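**Ticket: Koridcombe two-person tub, heat drops out overnight**
Opened: Monday, October 3, 2022
Customer: Natália Matoušek
Assigned: Tyra Skjelbred, Lunde service desk
Status: open, waiting on parts decision 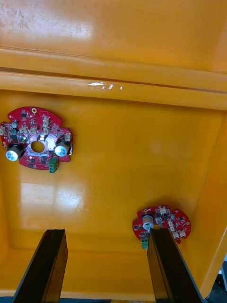
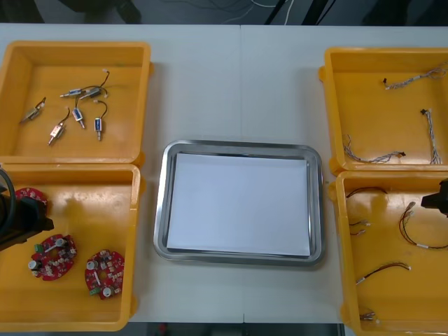
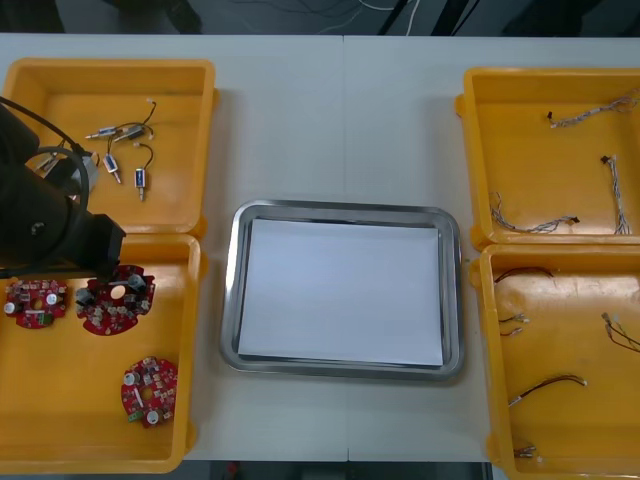
*Attachments 1-3: yellow plastic bins. Steel tray between them in 2 and 3.*

**Reported problem**

Customer says the tub is at 102 when she goes to bed and in the low 90s by breakfast. No error on the panel. She was told by phone (not by me) that the heater is finished and she should order a new Nemov element. I don't see how anyone got to that over the phone. A dead element doesn't reheat a tub to 102 by dinner, and this one does, every day.

Tub holds 220 gallons. Controller is the Zulto pack, original. Run counter reads 2,944 hours. Cover was replaced in June.

**Entry 1 - Tyra**

Asked customer for the basics: set temperature, heat mode, filter cycle times, outside low for the last few nights. She sent everything but the heat mode, which she says is "the normal one." There are three modes on this pack and people call all of them normal.

Filter was rinsed last week according to her. Asked her to run ten minutes with the filter out anyway. No change in flow sound, no change on the panel. Put back in.

**Entry 2 - Nana Quaye, phone support**

For the record, I gave the heater advice. The symptom chart lists "fails to hold temperature" under heater element, first line. Customer wanted an answer before the weekend.

**Entry 3 - Tyra**

The chart also lists cover, thermostat, flow and "ambient conditions," so it lists pretty much everything. I would not spend a customer's money on the first line of it.

Had her read the panel out to me with the tub cooling. Heat light was off. Water was at 94, set point 102. So the pack isn't asking for heat. If the element were bad I'd expect the light on and the water cold.

Two ideas:

1. It's in sleep mode and only heats during filter cycles.
2. The sensor reads high at night.

Her filter cycles are 10 AM and 4 PM. That fits the first one a little too well.

**Entry 4 - Tyra**

Walked her through the mode button. Panel showed SL. She changed it to ST and confirmed it back to me twice. Told her to leave the set point alone, keep the cover shut and write down the temperature at 10 PM and 7 AM.

She asked whether this means the heater is fine. Told her it means we haven't shown anything wrong with it yet.

**Entry 5 - customer reply, pasted from email**

> Night one: 102 at ten, 101 at seven. Night two: 102 at ten, 97 at seven. Panel still said ST both mornings. So is it fixed or not? I have never pressed that button before last week and I'd like to know how it changed by itself. Natália

**Entry 6 - Tyra**

Not fixed. One good night proves very little, and I was ready to close on it, so noted. Five degrees in nine hours with the pack in standard mode is too much for a tub that size with a newish cover.

As for the mode changing by itself: a power cut can reset these packs to a default, but I haven't seen one default to SL. More likely a guest or a kid. Can't prove it.

Asked for:

- photo of the cover seal all the way around, especially the hinge
- whether the breaker was off at any point
- a reading from a cheap floating thermometer next to the panel number

**Entry 7 - Leif Granström, field tech**

Drove by since I was next door anyway. Floating thermometer read 97, panel read 102. Swapped the sensor plug to the spare port, same thing. Cover seal is good - I could not feel warm air at the hinge. Sensor is drifting, my opinion. Element resistance was within range, so leave it alone.

Didn't charge the $200 call-out. Somebody please decide if that's OK before billing does.

**Entry 8 - Tyra**

Agree on the sensor, mostly. It doesn't explain why the panel itself showed 94 and 97 on some mornings, unless the fault comes and goes. Would like the old sensor kept and tested in a bucket at two temperatures before anyone writes "resolved" on this.

Call-out question sent to Frida Zoëga.

**Next steps**

- [x] Cancel Nemov element order
- [ ] Sensor for the Zulto pack, check stock
- [ ] Frida to answer on the $200
- [ ] Customer to log three more nights after the swap
- [ ] Nana to flag the symptom chart for a rewrite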